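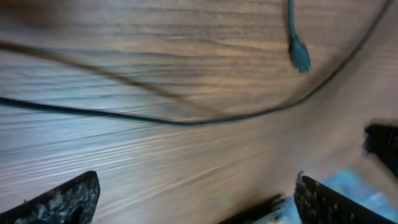 Three cables on the wood: one black, one brown, one teal with its small plug.

Cable Evening at Plakus: What We Learned and What Comes Next

Many of you asked me after the last newsletter if the cable evening will be repeated. The answer is yes, and the next one is already in August. But first I would like to tell how the first one went, for those members who could not come.

The idea came from Mitiku Birhane. He was looking for a charger for the small speaker we use in the reading room, and he opened the bottom drawer of the cabinet near the entrance. Everybody who has opened this drawer knows what is inside. He took out one cable and eleven others came together with it. He wrote to me the same night and asked if we can please do something.

So we invited members to bring their own cables from home as well, and we put everything on the long tables at Plakus. I expected maybe two bags. At the end of the evening Dirceu Honorato had written 282 cables in his notebook, and I believe him, because he is very exact with such matters. From these, 40 were put in the box for recycling on the same evening. They had broken ends or the wire was showing. Please do not keep such cables "for one day." If the cover is open and you see the metal, the cable should go out of the house.

The sorting was slower than we planned. We started by color, and this was a mistake which I take on myself. Color looks very nice on a table but it does not help you to find anything later, as most of the cables people own are black. After half an hour we began again and sorted by the plug. This went much better. We had one pile for phones and tablets, one for computers and screens, one for sound, and one for which we had no name. The last pile was the biggest for a long time. Then Dirceu went through it with much patience and it became quite small.

I want also to share some advice about color, since I said something bad about it. A colored cable is very useful when you have only one of it. You can say to your family "the teal one is for me" and there is no discussion. On a wooden desk a bright cord is also easier to find than a brown one. Brown looks elegant on wood, I agree, but my eyes must search for it every time.

Some members asked how to store cables so that they stay in good condition. We do it like this at our house:

Make wide, easy circles with the cable. Do not pull it tight around your hand or around the charger.
Close the circle with a soft strip or a piece of string. Rubber bands become sticky after a summer or two.
Write on a small paper label what the cable is for. Not what kind it is, but what it is for: "camera," "old radio," "lamp in bedroom."
Put long and short cables in separate boxes. Thin cables go under thick ones very quickly and then you pull everything.

For the labels, Mitiku used the simple white ones from the office shelf and folded them over the cord like a flag. They held well. If you write with pencil it will disappear, so please use a pen which does not wash off.

We also had a small exchange corner. There were 17 cables which found a new owner this way, and I was happy to see this. One lady received a long sound cable for her piano, and she had searched for it since winter. I went home with a cable for my alarm clock and without two bags of things, so my husband was satisfied too.

There are still 4 cables which we could not identify. They are in the shallow tray under the notice board. If you think you know one of them, please try it at home only if the plug goes in without force, and write your name on the sheet so we know where it is. If they are still in the tray after the next evening, they will go to recycling with the others.

The drawer near the entrance is now only for cables which belong to Plakus. I ask you kindly not to leave private ones there. It is tempting, I know, it is exactly the right size.

The next cable evening will be in the same room, on the last Thursday of August, from six o'clock until we are tired. Please bring your cables in a bag or a box, loose or rolled, it does not matter. If you have a device and you are not sure which cable is the right one, bring the device also. Old phones without cable are welcome, and cables without phone as well. Tea will be ready, but it stays on the small table by the window, away from the sorting.

If you can help to carry the tables, please tell Dirceu before the evening. He needs three more people, and it takes fifteen minutes.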